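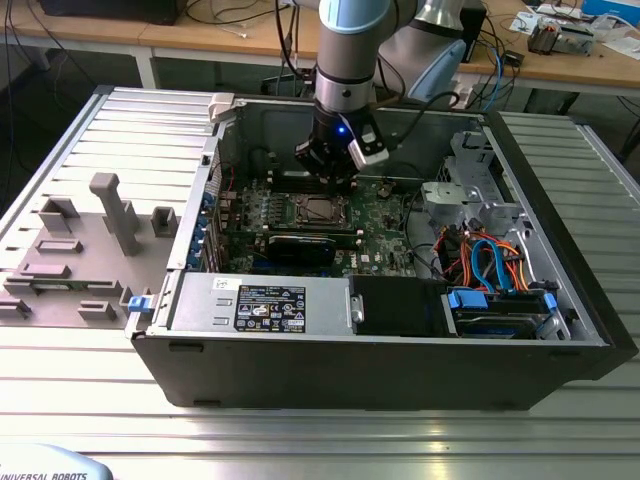 If the planner has to stop and think, let it stop where it can do no harm, Bernadette Leblanc told us before we had even put down our bags. She said it again two times during the morning, and by lunch I had understood that most of the software at Nimance is built on this one rule.

I visited Nimance in April 2021 together with a small group from our regional automation club. We were 13 persons, divided in two groups, and I was in the second. The company is in the old dairy building at Bisgaard, on the upper floor, and you enter by the outside stairs. It does not make robots. It writes software for taking apart used computers, and it buys the arms and the grippers ready, as most of us do. I work myself with packaging lines, where the same box comes a thousand times per shift, so I was curious to see how one writes a program for objects which are almost the same and never quite the same.

The product they showed us has the name Wumau. It is a task planner with a library of skills. A skill is a small piece of behavior, such as "move above a part", "close the fingers until contact" or "pull along an axis with limited force". The library has 13 of them at the moment. I had expected many more. Ms. Leblanc explained that they had a much longer list in the beginning and that they threw most of it away, as many skills were only the same motion with other numbers inside. Now the numbers are parameters, and they are kept in a separate file for each family of computer.

The file is plain text, and we were allowed to read one on the screen. It does not contain positions of the arm. It contains a description of the inside of the case: which part is fixed to which, from which direction one can reach it, and what must be gone before it is free. A memory module, for example, is held by a latch on its end, so the file says that the latch is to be opened before any pull is permitted. The planner reads this as a graph and looks for an order. When two orders are possible, it takes the one with fewer changes in the orientation of the wrist. This is for the cable, which does not like to be turned back and forth all day. I have seen the same problem at home on our palletizer, and we solved it only by buying new cables.

We then went to the work table. One of the developers had the state of the planner on a monitor, and we could follow it line by line while the arm was over the case. Every line has a color. Gray is planned, green is confirmed, and yellow means that the skill has ended but the system does not yet believe the result. I liked the yellow very much. In our plant a step is finished when the program says it is finished, and we learn the truth some meters further down the line.
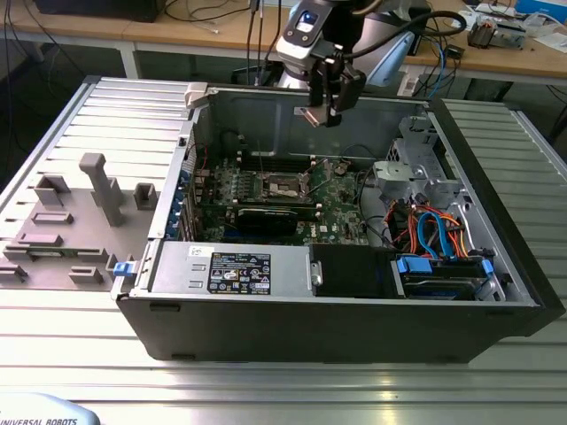

The tower on its side on the work table, with the arm waiting above the edge of the case.

Waiting positions were the subject of a long discussion at this point. In Wumau each part of the case has what they call a porch. It is a pose above the opening from which the arm can go straight down to the part and straight up again. All the thinking is done on the porch. If the camera result is late, or the planner wants to calculate again, the arm stays there. It is forbidden by the software to wait lower than the porch unless the fingers are in contact with something. I asked if this does not cost a lot of time. Yes, it does, and they know exactly how much, but they did not want to tell us the number. A colleague from our group thought that a good path planner would make the porches unnecessary. The developer answered politely that he had believed this also, and that he had written the good path planner, and that it is still in the repository if somebody would like to have it.

The trouble with the free path planner was the cables. A collision model wants solid bodies, and a bundle of cables inside a computer is not a solid body. It can be pushed a little, and then it can suddenly not be pushed any more. They tried to model the bundle as a thick box, and then the planner found no path to anything. They tried to ignore it, and the fingers came up with a connector. Today the region of the cables is marked in the file as "slow and straight only", and the force limit is lower there. It is not elegant and they say so.

About the control itself I can report less, for the reason that part of it was shown only on slides. The motion in free air is normal position control. Near a part the program changes to a compliant mode, and the force is limited in each direction separately. The change between the two modes was for a long time their biggest source of errors. If you change too early, the arm floats a little and loses the alignment. If you change too late, the first contact is hard. They now change always at the same height above the part, and this height is also in the file. One may edit it, but the system then asks for the initials of the person. I found this a good idea and I wrote it down for my own department. 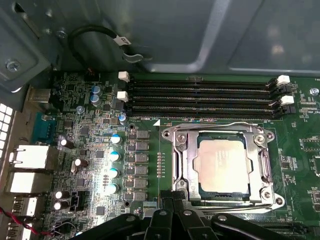 PERCEPTION

After the coffee we came to the part I had been waiting for. The camera on the wrist sees a very crowded picture: the slots, the socket with its metal frame, the capacitors and chokes, small chips, and always a piece of its own gripper at the bottom. The first task of the software is therefore to forget the gripper. As the fingers are always mounted in the same relation to the camera, a mask is calculated from the opening width and laid over the image. The shadow is more difficult. It moves with the fingers and falls over the socket, and an early version of the detector took the border of the shadow for the border of the metal frame. They corrected this by taking the image from two heights and keeping only the edges which stay in the same place on the board.

The second topic was glare. A metal frame that is polished gives a bright reflection, and so do the tops of some capacitors. Ms. Leblanc showed us a diagram of how the confidence of the detector falls when the reflection comes close to the thing you want to measure. The present solution is to not look for the shiny parts at all. The software looks for the memory slots, which are long, dark and parallel and are easy to find, and it calculates the rest of the board from them. The white latches at the ends give the length. With the direction and the length of the slots one has the position of the board in the case, and from there the file knows where the socket must be.

I asked what happens when the board in the case is of another type than the file says. The answer was that the system compares five landmarks before it permits the first contact. If one of them is missing, it asks a human. It does not try a second file by itself, although this would be easy to program. They had this function during a few weeks in March, and they removed it again after it had chosen a wrong file with high confidence. I would have liked to hear more about this case, but the time was short.

How does one know that a slot is empty? This I found the most interesting question of the day, and it was asked by the youngest person in our group. From above, an empty slot shows a narrow channel, and a filled slot shows the upper edge of a module. On the image the difference is only a few pixels wide. So the camera gives only an opinion, and the line on the monitor stays yellow. The confirmation comes from the gripper: if the fingers closed on something and the width is correct after the lift, the line becomes green. If the camera and the gripper do not agree, the system goes to the porch and takes another image.

All of this is written to a log, and for reading the logs they have made a second tool with the name Driser. It was shown to us last and a little too quickly. You select a run, and you see the image, the forces and the state of the planner on the same time line. You can move back and forth with the arrow keys. The archive which they use for testing has 617 runs. Each new version of the planner must go through all of them without the arm, and it must come to the same decision or give a note why the decision is different. The notes are read by a human, every morning, before anything new is loaded to the cell.

For me this was the strongest part of the visit. We have at our plant also many logs, but they are stored in three formats and one opens them only when something is already broken. On the way back in the train we spoke more about Driser than about the arm.

Some remarks for those who wish to go there too. The presentation is in English, the slides also. Bring your questions in writing, they take them seriously and answer even the ones they could not answer on the same day. There is no lift in the building. Pictures of the work table are permitted, pictures of the screens are not. Our question about prices was answered with a kind smile, and I still wait for the e-mail regarding the license for schools.

The next visit of the club is not yet fixed. If you have contact to a company that works with cables and robots, please write to me.

Shared 13 times | 5 comments
Contact | Copyright | Back to top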